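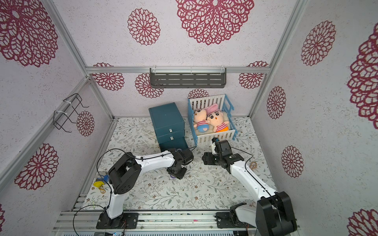 What is trial observation?

It's the practice of sending someone who has no stake in a case to sit in the courtroom, watch the hearing, take notes and report on whether the process was fair.

Trial observation

Trial observation (you'll also see "trial monitoring" or "court watching", and people will argue with you over the differences) is a tool used by human rights groups, bar associations, embassies, universities and sometimes just interested locals. I did it on and off for years, mostly in Nonia, and I've kept this entry going on our little reference site ever since, so please forgive me if it leans on the courts I know best. I'll try to flag where my experience is doing the talking.

Legal basis

The starting point is the idea that trials should be open. Article 14 of the International Covenant on Civil and Political Rights says that everyone is entitled to a fair and public hearing by a competent, independent and impartial tribunal. It also lets judges close the doors in certain situations, such as for national security, public order, or the private lives of the people involved. The Universal Declaration of Human Rights has similar language on public hearings in Article 10.

So in most places an observer walks in on the same footing as anybody else. That's the lovely part, and also the weak part! You have a seat in the gallery and very little more. If the judge orders the public out, you're the public, and out you go. Some countries have a separate accreditation system, where the ministry or the chief judge gives you a letter. I've always been in two minds about those letters. They get you past the guard at the door, but whoever signs the letter can also decide not to sign the next one.

What observers look at

People assume we're there to decide whether the defendant did it. We aren't, and a good report stays well away from the question. What goes in the notebook is procedure. Did the defendant have a lawyer, and did they get any time together beforehand? Was there an interpreter if one was needed? Could the defense call its own witnesses and question the other side's? Did anyone mention a confession, and did the judge ask how it was obtained? Was the defendant kept in handcuffs or a cage while the hearing went on?

There's a lot of dull stuff as well, and I've grown very fond of it. Start time on the notice, start time in real life, reasons given for each postponement, whether the microphone worked. In Bandham I once filled most of a page with adjournments, and that page ended up being the most useful thing I wrote all year, because the delay itself became the complaint. The right to be tried without undue delay is in the Covenant too, and it's an easy one to overlook when you're waiting for something dramatic to happen.

Conduct in court

The usual rules are easy to state and surprisingly hard to follow on a long afternoon. You don't speak during the hearing. You don't nod, sigh or pull faces (I'm terrible at this). You don't give interviews on the courthouse steps, you don't eat lunch with the defense team, and you don't tell the family how you think it's going, even when they ask very kindly. Most programs want you to introduce yourself to the court clerk and to both sides, so it's clear who the stranger with the notebook is.

Some programs prefer the opposite, with observers who sit quietly and say nothing to anyone unless asked. The thinking there is that a court behaves more naturally when it doesn't know it's being watched. The other camp says being noticed is half the point, as judges may be more careful when there's an outsider in the room. I lean toward introducing myself, but I've met very experienced people who don't, and their reports are excellent.

Single-case and systematic observation

There are two broad types. In single-case observation, somebody goes to one trial, usually a political or high-profile one, and writes about that. In systematic observation, a team sits in on a big batch of ordinary hearings with the same checklist and looks for patterns.

The Palumbo survey is the one I always bring up for the second type. It was a small project, nine observers covering the lower courts in the town of Palumbo, and between them they sat through 194 hearings. Almost none of those would have made a newspaper. Stolen bicycles, unpaid fines, a long-running quarrel over a wall. But when the checklists were put side by side, the same gap kept turning up: people pleading guilty before anyone had told them they could ask for a lawyer. You'd never spot that from one trial. The local court later put up a notice about legal aid in the waiting area, and I'd like to believe the survey had something to do with it, though I can't prove it.

Reporting

Reports range from a two-page letter to a full book. The common pieces are a short account of the case, a summary of the law that applies, a day-by-day record of what was observed, and then findings. Keeping the record apart from the findings matters a great deal to me. A reader should be able to disagree with my opinion and still trust my notes.

Timing is a real headache. Publish while the case is still running and you may be accused of leaning on the judge. Wait until the appeal is finished and the person may have served the whole sentence. The Hurkeck guidelines, which several small groups in our region use, settle on 30 days after the verdict as the normal deadline, with an earlier statement allowed if something serious happens in court. I've missed that deadline more than once.

Criticism

The most common complaint is that a courtroom is only a slice of the process. By the time a case gets there, the interrogation and the decision to charge are over, and an observer sees none of that. It's a fair point. A hearing can look tidy from the gallery and still rest on something awful that took place in a police station.

Another worry is that observers lend a bad trial some respectability just by turning up. Governments do like to mention that international guests were present. And then there's language: I've worked through a whispering interpreter for hours at a stretch, and I know I lost things along the way. Local observers usually catch far more than visitors do, though they also run more of a risk, and any program that relies on them has to take their safety seriously.

See also

Open justice
Right to a fair trial
Amicus curiae
Legal aid in Nonia
Undue delay

Entry last revised 13th February. I still owe the section on juvenile courts, where the doors are usually closed for good reasons and permission works differently.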